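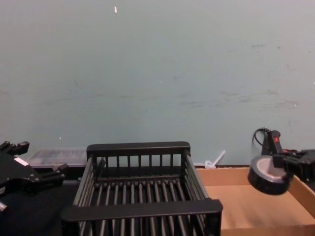
By a staff reporter | Local | Updated 4.50 pm

The council at Amby has put off the launch of Onum, its new tip and library pass, after a well-attended public meeting in the Trindade Hall concluded that the thing was either a plastic card or the opening move in the reorganisation of the human species.

The launch had been set down for May. It is now set down for "a later date", a phrase that did nothing to calm the room.

Onum, as described in the council papers, replaces the paper tip voucher and the old library card with a single card carrying a printed code. It gets a household through the gate at the transfer station and lets the holder borrow books. It can also be used for the swimming pool once the pool reopens, so that function may be regarded as theoretical.

The trouble began when a leaflet turned up in letterboxes on the northern side of town. Unsigned and closely typed, it asked whether residents had considered what "Onum" spelled backwards. Many then did, and got "munO", which the leaflet linked by way of an arrow to the Latin for "world". It said the card would be used to ration petrol, meat and firewood, that it could be switched off from overseas, and that the code gave off a signal detectable by dogs.

The council's reply, posted on its website, ran to six paragraphs and explained that the code is ink. It came from the firm that prints the cards, Rendora, whose usual line is loyalty cards for bakeries. The reply was taken down within the day for a spelling correction and put back up, and screenshots of the gap were being handed around at the meeting as evidence of a cover-up. The correction was to the word "accommodate".

Questions from the floor were taken for the better part of the evening. One resident wanted to know who had authorised the word "holder". Another asked for a written guarantee that the card would not be required to enter heaven, and was told this would be taken on notice. A man near the urn said he had put his sample card in the microwave and it had caught fire, which he felt spoke for itself.

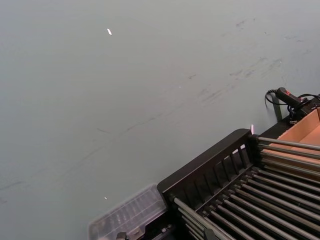
Grey surface with scuff marks.

Lost in most of this were a few objections that had nothing to do with the end of days, and which the council handled rather less well.

The application form asks for a date of birth, a mobile number and the names of everyone living at the address. The paper voucher asked for a rates notice and a wave. When a woman in the second row asked why the tip needed to know her mobile number, council staff conferred and said it was a field in the template. Asked who would keep the information and for how long, they said there was a policy. Asked whether the policy could be read, they said it was being drafted.

There is also the price. The first card is free, but a replacement costs $50, against nothing at all for a lost voucher. Renters would need a letter from their agent, and anyone hoping to borrow a neighbour's card for a load of green waste would be in breach of condition 4, a practice on which much of the town's gardening is understood to depend.

These points drew polite applause. The dog signal got a standing ovation.

The author of the leaflet has still not come forward. A second edition, on yellow paper, appeared under windscreen wipers while the meeting was on. It describes the decision to delay as "exactly what they would do" and advises residents to stop using the library in the meantime. It also refers readers to a website that asks for a name, an email address, a mobile number and a suburb before it will open.

Councillors will look at the scheme again when the privacy policy is finished. A motion to drop the mobile number from the form was carried. A motion to rename the card was lost after the only alternative put forward, AmbyOne, was judged to be worse.

Up to 500 cards have already been printed and are sitting in a cupboard at the council offices. The cupboard is locked, and a request has been lodged to find out why.

Paper tip vouchers remain valid and can be picked up from the front counter. Bring a rates notice.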